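Pesquisar no site Digite e tecle Enter
Partilhar 14 Comentários 2

Ata da reunião de manutenção, célula de dois braços (sala Platgate)

Presentes: Giuliana Villca, Gerardo Caruso, Hilkka Savolainen e eu, Ulises Apaza, que fiquei com a ata outra vez (a Giuliana diz que é porque escrevo depressa, eu acho que é porque chego por último!). A Bernadette Van Dusen mandou recado de Stadville e pediu para ler isto antes de terça-feira.

1. Pendências de dezembro

Começámos pela folga no punho do braço direito. O Gerardo reapertou a flange e passou o zero da junta de novo, e eu corri 80 ciclos com ele ao lado, a tomar café e a ouvir os ruídos. Não apanhámos nada de estranho. A Hilkka quer repetir a medida com o braço bem esticado, que é onde a folga aparecia, e tem toda a razão. Fica aberto.

2. Cabos dos punhos

Aqui demorámos mais do que devíamos, confesso! Eu queria prender o cabo mais junto ao antebraço. O Gerardo prefere deixar o laço solto por cima da garra, para não esticar quando o punho roda até ao fim. Fomos para a bancada discutir com os braços a trabalhar, lata vermelha na garra direita e copinho azul-claro na esquerda, e continuámos a discordar durante um bom bocado. Acabei por ceder: o laço fica, mas marcamos o comprimento com fita para que ninguém o encurte sem querer.

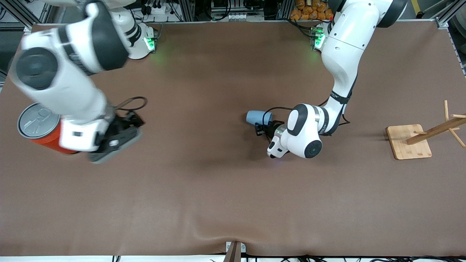
3. Cobertura da mesa

A cobertura castanha faz uma ruga junto ao grampo da borda de baixo. Para mim é coisa pouca, mas a Hilkka lembrou que as alturas de preensão foram ensinadas com o pano liso, e um copo deitado em cima de uma dobra já fica noutra posição. Combinámos soltar o grampo, esticar do centro para fora e voltar a apertar antes de cada calibração. Se a ruga voltar, encomendamos outra cobertura à Karppinen.

4. Garras

O contador da garra esquerda marcava 3,128 fechos (copiei tal e qual do ecrã, com vírgula e tudo). A Giuliana propôs ver as almofadas a cada 200 e anotar o desgaste na folha da célula. Aprovado sem grande conversa, estávamos todos com fome.

5. Peças

O pedido 655 à Potton continua sem data. São as tampas de junta de reserva e as abraçadeiras. A Giuliana liga amanhã de manhã.

Quem faz o quê

Gerardo: fita nos cabos e medida com o braço esticado, com a Hilkka.
Hilkka: rever as alturas de preensão depois de esticar a cobertura.
Giuliana: Potton, pedido 655.
Eu: folha da célula e mandar esta ata à Bernadette.

Saímos às 12h40. A próxima reunião é na mesma sala, e o Gerardo traz o torquímetro.

Contacto: oficina da célula, sala Platgate | Voltar ao topo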